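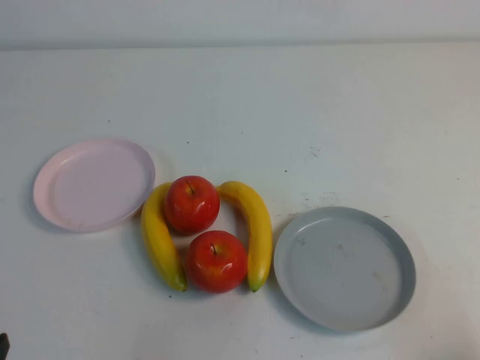 How to ripen bananas and keep apples fresh at home

Many people buy fruit once a week and throw a part of it away. I did the same when I moved to Skisby, until I learned a few simple rules. They cost nothing and you can start with your next shopping.

Step 1. Sort the fruit when you come home
Bananas, pears, peaches and avocados continue to ripen after picking. Grapes, cherries and oranges do not, so they can go directly in a cool place. Apples are a special case – they give off a gas called ethylene, and this gas makes other fruit ripen faster.

Step 2. Decide what you want to eat first
If your bananas are still green, put them in a paper bag with one apple and fold the top of the bag. Leave it in the kitchen and look inside every day. If the bananas are already yellow, do the opposite and keep the apples in a different room or in the fridge.

Step 3. Store the apples cold
Apples stay crisp much longer in the bottom drawer of the fridge. Put them in a bag with small holes. Check them every few days and take out any soft one, as it will spoil the others.

Step 4. Slow down the bananas
Hang them from a hook, away from the sun and the cooker. You can also wrap the stems tightly. When they are ripe you may move them to the fridge. The skin will become brown, but the inside stays good for some days more.

Step 5. Use what is too ripe
Peel the bananas, cut them and freeze the pieces on a tray. For one glass of milkshake I take 100 g of frozen banana and 151 ml of milk (my old measuring cup from Şimşekoğlu has a strange scale, 150 is also fine). Soft apples I cook with a spoon of water and a little cinnamon until I can press them with a fork.

In July, when the kitchen is hot, everything goes faster. Then I buy less fruit and go to the market in Wollthorpe more often.

Last changed: May 3, 2023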